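Making a grocery store bouquet last (and look like more than it cost)
Forum > Home & Garden > Cut Flowers and Houseplants
23 replies, showing first page

porchlight_mo
Sun 30 May

Hi all, longtime reader, not much of a poster. My daughter graduates next weekend and I'm in charge of flowers for the house. I've got two tables to fill and a very modest budget, so I'm thinking mixed bunches from the supermarket plus whatever I can cut from the yard, which right now is mostly hosta leaves and some sad-looking mint. My trouble is that everything I put in a vase flops outward and leaves a big hole in the middle. And then by day three the water smells like a pond. What am I doing wrong? I'd love to hear how you all go about it, and please don't be shy about the details!

fernandfiddle

Congratulations to your daughter! The hole in the middle is nearly always the vase. Most of us own the kind that flares out at the top (they come free with deliveries and they multiply in the cupboard), and a flared mouth needs twice the flowers to look full. Try something narrower, or crisscross clear tape over the opening and poke your stems through the little squares. I did that for my sister's shower in October and not one guest noticed the tape.

For the smell, strip every leaf that would sit under the water. Every single one, even the tiny ones.

gus_in_blackwood

I'll be the grump and say skip the tape. It gets wet, it lets go, and then you're fishing it out with a fork while people are ringing the doorbell. Start with your greenery and crisscross those stems so they make a kind of nest, and the flowers will stand up in that just fine. Your hostas will be wonderful for this. Cut them the evening before and let them have a good long drink overnight in a bucket.

tillieandthebees

I'm with gus on greens first, though I've used the tape too and mine held (dry the rim really well before you stick it down, that's the whole trick). What I'd add is that you only need a few showy flowers if you have a filler to go with them. I'm a big believer in red and white together. A couple of ruffly red blooms, some broad dark leaves behind them, and a nice thick clump of small white flowers, and you'd swear you had spent real money.

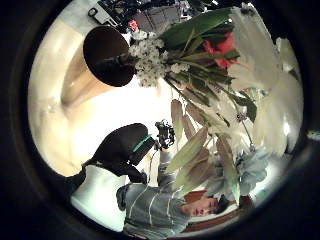
I like to keep the little white ones bunched tight and not sprinkle them all through, the way the florists did when I was a girl. Sprinkled, they look like lint to me, but packed together they look like a cloud, and they fill exactly the sort of gap you're describing. Baby's breath is the usual choice and it dries so nicely that you can keep it for months afterward. I have a bunch on my dresser that has outlived two lampshades.

fernandfiddle

Oh, I have to stick up for the sprinkling! A bit of white here and there makes everything look airy, and a whole clump of it always pulls my eye away from the good flowers. But I grew up with those florists too, so maybe I'm just sentimental.

tillieandthebees

We can agree to differ, fern, I'd still let you do my table any day.

porchlight_mo

You are all so kind, thank you. Two more questions, if nobody minds. Do I bother with the little packet of flower food? And how early can I put these together? The party is Saturday at 4 and I'd dearly love to not be doing flowers that morning with wet hair and a ham in the oven.

gus_in_blackwood

Use the packet, and follow the amount of water it says. Most people dump it into a small vase and figure stronger is better. Friday afternoon is fine for arranging. Put them in the coolest room you have, away from the fruit bowl (bananas and apples will age your flowers in a hurry), and top up the water before bed.

letell_lane

I never bother with the packet and mine do all right. Fresh water every day, a clean vase, a fresh snip off the bottom of the stems. I do scrub the vase with hot soapy water first, and I think that matters more than anything you put in it. My mother used to drop in a penny, which I'm fairly sure did nothing at all, but she enjoyed it.

porchlight_mo

Clean vase, greens first, narrow neck, Friday afternoon. I'm going to make one with a white clump and one with sprinkles and let the aunts argue over it. Off to look at my hostas before the slugs get any further!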